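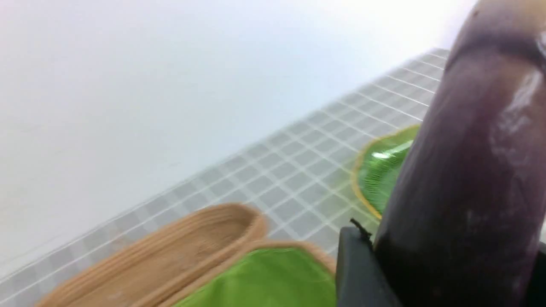 3.2 Choosing and keeping the produce

We wanted the households in the Edelia study to handle real vegetables, and this turned out to shape nearly everything else about the work. Wax and plastic produce is easy to buy and never spoils, but people who cook every day treat it like a toy within a minute or two, and we were after the small, half-thinking habits that come out when someone is setting a table or clearing a counter at home. So we bought fresh, mostly from the market at Jamov, and put up with the bruises.

Eggplant became our favorite (we did not plan it that way!). It is big enough to need some thought about where it should go, it does not sit flat, and most of our participants had firm and rather loving opinions about how it ought to be treated. Figure 4 shows a large one with a green glass plate, its rim a thin line of gold, on the gray tiled surface. The skin is glossy, with a pale highlight down one side, and the shoulder is nicely rounded. We mention the shine because participants kept bringing it up when we asked them how they judge an eggplant, along with weight in the hand and the color of the cap.

Across the 70 households we logged 1167 placements of a vegetable on or beside a dish, and 505 of these involved an eggplant. Plates were by far the most common choice, even when a bowl or a basket was within easy reach. Several people told us that a plate "shows it off," and one added that her grandmother in Sithole would never have set a vegetable down on bare tile, clean or otherwise. We had expected the glass plates to be avoided as too slippery, and were glad to be wrong about that.

Each eggplant was kept for no more than 12 days and then cooked or composted. We weighed them in the morning, before the kitchen warmed up, and wrote the weight in the household log next to the name of the dish it was paired with.

Figure 4. Eggplant and green glass plate on the tiled surface, Kulov kitchen series.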